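# Ornier two-finger gripper with wrist camera

Supplied by Jallcombe for light bench work, on trial or for purchase.
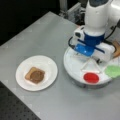 **Can the gripper be fitted to an arm we already own?**
Most arms with a standard tool flange will take it, using the adaptor plate in the box. Older controllers may need the Sesham interface unit, sold separately.

## Comparison with the Bahrami gripper

| | Ornier | Bahrami |
|---|---|---|
| Weight | 1085 g | 1322 g |
| Maximum grip force | 27 N | 40 N |
| Wrist camera | Included | Optional |

The Ornier is the better choice for food and tableware trials - a slice of bread on a plate, for instance - where a low grip force is wanted. The Bahrami remains our recommendation for heavier parts.

Finger pads should be inspected every 3000 cycles. Replacement pads are sold in pairs under part number 322.

Trial loans are arranged by Rodica Mocanu, Equipment Desk, Jallcombe.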